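Prosorari Working Group, Final Report
Robot-assisted suturing and the people who work next to it
Harriet Montoya and Zamfira Ciobanu
Supervisor: Ffion Bevan
Submitted Mon 10 May

1. What we looked at

Our project is about the surgical unit at Vallbridge, where robot arms have been part of the work since September. We wanted to know what changed for the staff: who does what, who learns what, and who gets tired in which parts of the body. The practice work on suturing is where most of the staff first meet the machine, so we start there.

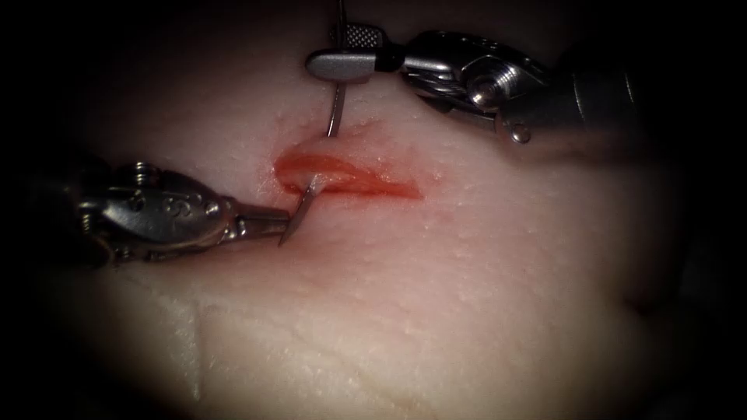
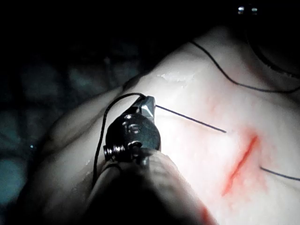
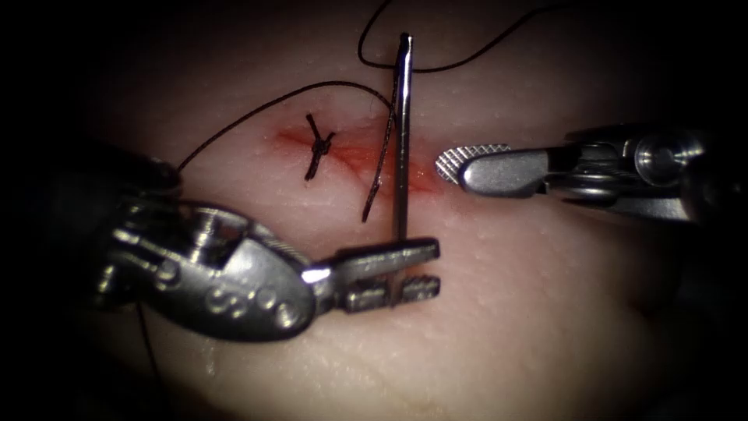
Suturing practice at Vallbridge.

Does a surgical nurse have less to do once the stitching is done by robot arms?

The nurses we spoke to have a different set of tasks, and the total is close to what it was. Less time goes to handing over instruments by hand and holding things still. More goes to draping the arms, changing instruments, watching for arms that come too close to each other, and telling the surgeon what is going on at the table. The surgeon sits at a console a few steps away and can't see the room while operating.

2. How we worked

We interviewed 10 members of staff: surgeons, nurses, technicians and one person from sterile supply. Each interview took place at the end of a shift and was recorded with permission. We also sat in on 8 practice sessions and took notes. We were not allowed in during operations, so everything we say about operations comes from interviews. This is a limit of the report and we come back to it in section 7.

We used the same question sheet for everyone, with a few extra questions for the technicians. The first version of the sheet had too many questions about the equipment and too few about the working day. We changed it after the second interview and called those two people back for the missing answers.

3. The surgeons

The surgeons mostly talked about posture and about touch. Before, a long session meant standing bent over the table. At the console they sit with their forearms on a rest. Luminița Mocanu told us her lower back is better and her neck is about the same. She has moved the viewer height several times and still hasn't settled on one.

On touch, the system at Vallbridge gives the surgeon no feeling of how hard the thread is being pulled. They have to judge it by eye, from the way the thread straightens and the way the edges of the cut move. New users break thread or pull it through. All of the surgeons said this was the main thing they had to relearn, and that practice pads were the right place to do it. Handing a curved needle from one arm to the other was the second thing on most lists.

Two surgeons said they worry about losing their hand skills. The unit now asks everyone who uses the console to keep doing some stitching by hand. There is no fixed amount written down, and the people we asked gave different answers about what is expected.

4. The nurses

The answer in section 1 is a summary. The detail is that the work has moved from the hands to the voice. Ruxandra Ilie described the old way as working by looks and gestures. The surgeon held out a hand and she knew what went in it. With the surgeon at the console this doesn't work, so everything is said aloud and repeated back. "Needle in." "Needle in." She found it silly for the first weeks and now does it at home with her children.

The nurses also do the setup, which none of them counted as part of the stitching work when we first asked. Draping is slow when you are new. Two nurses do it together and a third person is wanted for the cables. On days when the unit is short of people the third person is often a student.

Several nurses raised the question of pay grade. They have taken a course and passed a check on the equipment, and their grade is the same as before. The unit manager told us this is under review.

5. Technicians and sterile supply

The technicians are the group with the most new work. The service contract is with Howells, but Howells comes on a schedule, and the faults don't. Small problems are handled by the unit's own technicians, who keep a paper log next to the storage room. We read through the log. Most entries are about instruments that were not recognized when they were attached, and most of those were solved by taking the instrument off and putting it back.

Instruments have a set number of uses before they are thrown out. Somebody has to keep track. The system counts uses in operations, but the practice instruments are counted by hand on a sheet.

Sterile supply has a harder job with the new instruments than with the old ones. The wrists have small joints and grooves which have to be flushed and brushed, and the cleaning steps take longer per item. The person we interviewed said this was not discussed with her department before the purchase. Her department got one extra flushing station and no extra staff.

6. Training

Training is in three stages: a screen simulator, then pads, then assisting. The simulator software is Rorketti, which the staff had mixed opinions about. It scores speed and wasted movement, and some people got good at the score without getting better on the pads. The trainers now look at the score only to decide when someone can move on, with 70 as the lowest pass.

The pads are better liked. A pad can be cut, stitched and used again in another spot until there is no good area left. The unit spent 2,000 dollars on practice materials in the first term and went over its budget line. After that, people were asked to fill a pad properly before opening a new one.

Booking is a problem. Surgeons get the console first, and nurses who want to practice instrument changes have to fit around them. Nurses asked for one evening slot of their own. It had not been decided when we finished.

7. Limits

Ten people is a small group and they were people who agreed to talk. We had no access to sick leave data, so what we say about backs and necks is what people told us. We did not speak to patients. Zamfira did most of the interviews and Harriet most of the session notes, and we only compared notes at the end, which we would do earlier next time.

8. What we suggest

Write down how much hand stitching console users are expected to keep up.

Give nurses a regular practice slot.

Bring sterile supply into the discussion before any new type of instrument is ordered.

Move the practice instrument count from the sheet to the same place as the technicians' log, so there is one record to check.

Settle the grade question for nurses and give them the result in writing.

Appendix A is the question sheet, second version. Appendix B is the list of log entries by type. The interview recordings are stored with Ffion Bevan and will be deleted after grading.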